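이 사이트는 더 나은 서비스 제공을 위해 쿠키를 사용합니다. 계속 이용하시면 쿠키 사용에 동의하는 것으로 간주됩니다. [동의] [설정 변경]

4장. Resby에서 바구니 파지 설정하기

자, 이제 제가 제일 좋아하는 부분입니다! 3장에서 Willarus 드라이버까지 올리셨다면 여기서는 인식 노드와 파지 플래너를 이어 붙이면 됩니다. 저는 라탄 바구니로 설정하는데요, 짜임 무늬 때문에 깊이값이 꽤 지저분하게 나와서 (처음엔 저도 좀 헤맸어요) 파라미터 맞추는 연습으로 딱 좋습니다.

1. 고정 카메라와 손목 카메라 노드를 둘 다 켭니다.
2. 설정 파일에서 grasp_mode를 rim으로 바꿉니다. 바닥 말고 테두리를 잡는 모드예요.
3. depth_timeout을 1,000ms로 둡니다.
4. 플래너를 다시 시작하고, 로그에 포트 1,203이 열렸다고 나오는지 봅니다.

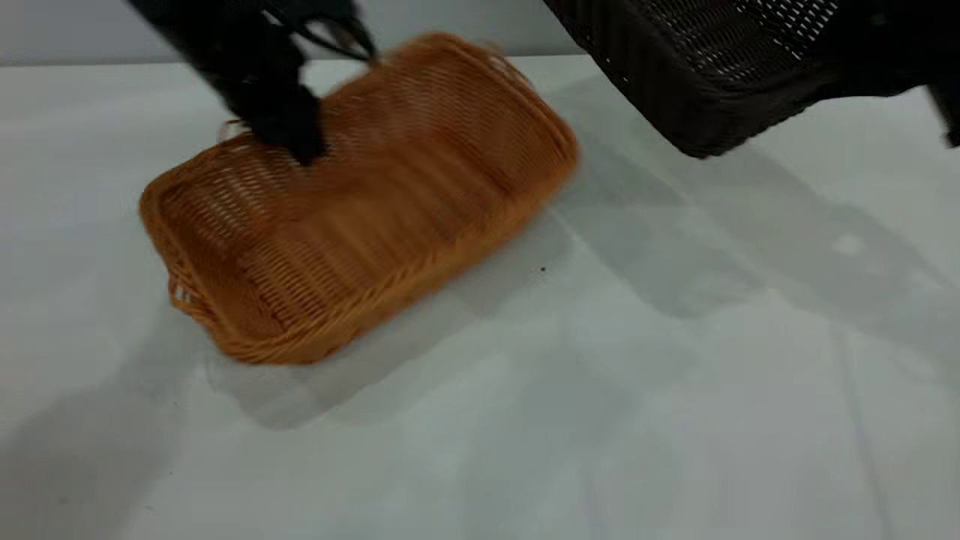
설정을 바꿀 때마다 플래너를 재시작해야 하나요?

grasp_mode를 바꿨을 때만 재시작하면 됩니다. 타임아웃이나 필터 값은 실행 중에 고쳐도 다음 계획부터 바로 반영돼요.

주의: 재시작 전에는 꼭 팔을 정지 상태로 두세요. 플래너가 마지막 목표 자세를 기억하고 있어서, 올라오자마자 그쪽으로 움직이려고 할 수 있습니다.

5. 이번에는 손목 카메라 차례입니다. Farkas 뷰어를 열고 wrist 토픽을 고르세요.
6. speckle_filter를 8로 올립니다. 흰 상판 위의 작은 점들이 물체 후보로 잡히면 여기서 한 단계씩 더 올려 보세요. 너무 올리면 바구니 테두리까지 깎여 나가니까 조금씩이요!
7. 그림자를 장애물로 읽는다면 shadow_reject도 켭니다.

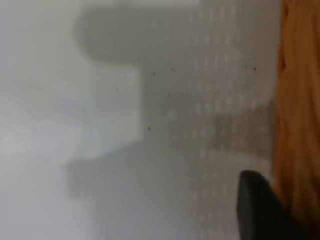 필터를 다 맞췄으면 save_profile로 저장하고, 같은 프로필로 파지를 몇 번 돌려 보세요. 저는 프로필 이름에 조명 상태까지 적어 둡니다. 불 하나만 꺼도 값이 달라지더라고요.

참고: Cadier 플러그인을 같이 쓰는 분은 계획 시간 제한을 3,000ms로 늘려 주세요. 기본값으로는 충돌 검사가 끝나기 전에 계획이 취소됩니다. 이건 Ovidiu Tănase 님이 제보해 주셔서 2024년 12월 22일 판에 넣었어요.

8. 저장한 프로필을 기본값으로 지정합니다. 두 팔을 쓰신다면 왼쪽과 오른쪽에 각각 지정해야 하고요, 팔 사이 간격 설정은 5장에서 이어집니다.

뉴스레터를 구독하고 새 글 소식을 이메일로 받아보세요. [구독하기]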